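Shape night packs them in at the Fledgate hall

2019-09-30

I only meant to stay for ten minutes. My sister had talked me into dropping off a bag of old blocks at the Fledgate hall in Kanthorpe, and I figured I'd be back home in time for supper. Two hours later I was on my knees under a folding table, looking for a blue triangle and having a really good time!

If you haven't heard, the block library opened its doors last week with a free play evening. It works like any other library. You sign up, you pick out a set, you take it home for a while and then you bring it back so some other family can have a turn. There are 458 sets on the shelves so far, most of them donated by people in town whose kids have grown out of them (mine included – sorry, boys, they were just sitting in the attic).

Helmi Leinonen got the whole thing going. She told me she started with one shelf in her garage and a notebook, and then people kept leaving boxes on her porch. The hall rents her the long room off the lobby now, and she has spent most of the summer in there washing, sorting and sanding. She paid for the shelving with $600 from the spring plant sale, plus whatever she could find at yard sales over in Korow.

I asked her what gets borrowed most and she didn't have to think. "The plain ones," she said. "Stars, cylinders, the ones with eight sides. We have a castle set with a drawbridge and it has gone out once."

I can see why. I spent a good part of the evening around the shape boards. They couldn't be simpler. You get a flat wooden board and a handful of chunky blocks in bright colors, and you put them down wherever you like. Some of the kids went by color and some went by shape, and one little girl in rain boots was making what she called a parade, which had rules I never did figure out. Stars had to go near the front. I got that much.

The board I liked best had two red pieces, a star and a cylinder, keeping company with a couple of yellow octagons, and a green star off on its own. I kept wanting to slide the green one over to join the others. 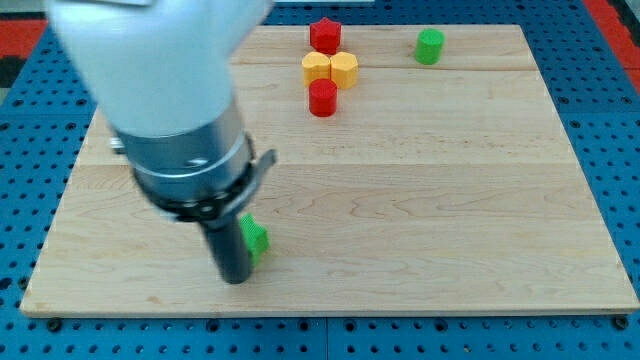
Wichai Tanasarn was less sure about the stars. The points get chewed, he said, and a set with a missing star is a set that comes back with a sad note in the box, so he would rather see the library stock up on cylinders and leave the fancy shapes for play nights. He also thought the loan time should be longer than 11 days, seeing as it takes his twins a week to stop fighting over who opens the lid.

He may have a point on the loan time. Helmi says she'll look at it once the first round of sets comes back and she knows how many pieces have gone under people's couches. Lost pieces don't cost anything, by the way. You just write down what's gone and she digs through the spares drawer for something close. It might not be the same green, but I doubt the kids will mind.

There was lemonade, and there was a tray of oatmeal bars from the Catacutan bakery that went faster than anything else in the building. The grown-ups mostly stood along the wall to begin with, and then one by one we ended up at the tables too. I built a tower. It wasn't a good tower, and a boy who can't have been more than four told me so.

The next play evening is planned for October, with the date to go up on the hall door as soon as it's settled. Until then the library is open on weekday afternoons. Sign-up is free and takes a couple of minutes – bring something with your address on it and a bag to carry your set home. The boxes are heavier than they look!

If you have blocks to give away, Helmi will take wood or plastic, any size, as long as they're clean. She's set for letters and numbers. What she could really use is boards, and boxes with lids that close.

I never did find that blue triangle, so if it went home in your kid's pocket, please drop it back at the hall.

Recent items

Korow road to close for drain work
Catacutan bakery adds early hours
Fledgate hall roof: what comes next
Kanthorpe plant swap moves to October
Lost and found: three umbrellas and a trumpet case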